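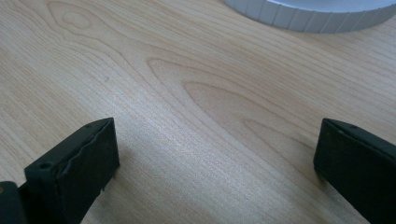 Call for participants: tabletop demonstration protocol, practice review

Clendura is recruiting operators to take part in a review of its working rules for two-handed demonstration recording with hand-held grippers. The review covers the written protocol (internal title: Pondberg, revision 2), the acceptance checks applied to each recording, and the conditions under which a session has to be stopped. Sessions run through July at the Vahidi building.

Background

Pondberg revision 1 was written for single-handed tasks. When the work moved to paired grippers, several clauses no longer made sense as worded. "Return the tool to its start position" did not say which tool, and the clause on finger opening assumed that one hand was free to steady the object. In an audit of 832 recordings made under revision 1, 77 were rejected on procedural grounds. Most of the rejections came from operators reading the same clause in different ways. Revision 2 is meant to remove that ambiguity, and we need people outside the drafting group to work from it as written.

What participants do

Each participant completes a set of tabletop tasks with a gripper in each hand: placing, hanging, re-orienting and handing over small household objects. The operator receives the protocol text and a task card and no verbal coaching. Questions during the task are logged against the clause number and answered after the session ends. A session takes about 55 minutes, including the briefing and the written comments.
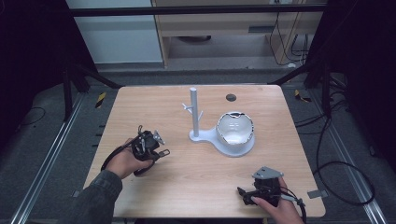
Participants work under the following rules, which are themselves the subject of the review:

4.1 Both grippers are held clear of the table surface before the start signal. Fingers are fully open.

4.2 Cables are routed away from the work area and toward the operator's side. No cable may cross between the two grippers.

4.3 Finger pads are inspected before each set. A pad that is torn, lifted or missing material is reported before recording starts. The lead decides on replacement and enters the decision in the log.

4.4 Objects with chipped or broken edges are handled with the grippers only. Bare-hand resets of such objects require cut-resistant gloves.

4.5 A dropped object ends the attempt. The operator opens both grippers, withdraws them and waits. The attempt is kept and tagged, never deleted.

4.6 Sleeves are kept behind the wrist. Rings and bracelets come off.

4.7 The operator may stop at any time, without giving a reason, by saying "stop." The recording ends at that point.

Clauses 4.3 and 4.5 drew the most comments on the draft. Reviewers disagreed on how much pad wear is acceptable, and we would like specific wording proposals.

Requirements

Age 18 or over. Normal use of both hands and wrists, with no current repetitive strain injury. Able to read technical instructions in English. Prior experience with teleoperation or hand-held grippers is useful for half of the places; the other half are reserved for people with none. Employees of Clendura and of Vollance, which supplies the audit tooling, are not eligible.

Data

Recordings show the work surface, the tools and the operator's hands and forearms. Audio is used for the stop command and is discarded after the session is checked. Participants may withdraw their recordings until the review report is issued. Comments are quoted by participant number.

Compensation

Paid per completed session at the standard operator rate. A session stopped under 4.7 is paid in full. Travel within the city is reimbursed against receipts.

How to apply

Send a short note stating your availability in July, dominant hand, glove size and any relevant experience to Marcelle Rey, protocol lead. Questions about safety clauses or medical eligibility go to Florian Tessier. Applicants will receive the full text of revision 2 with the consent form and should read section 4 before arriving.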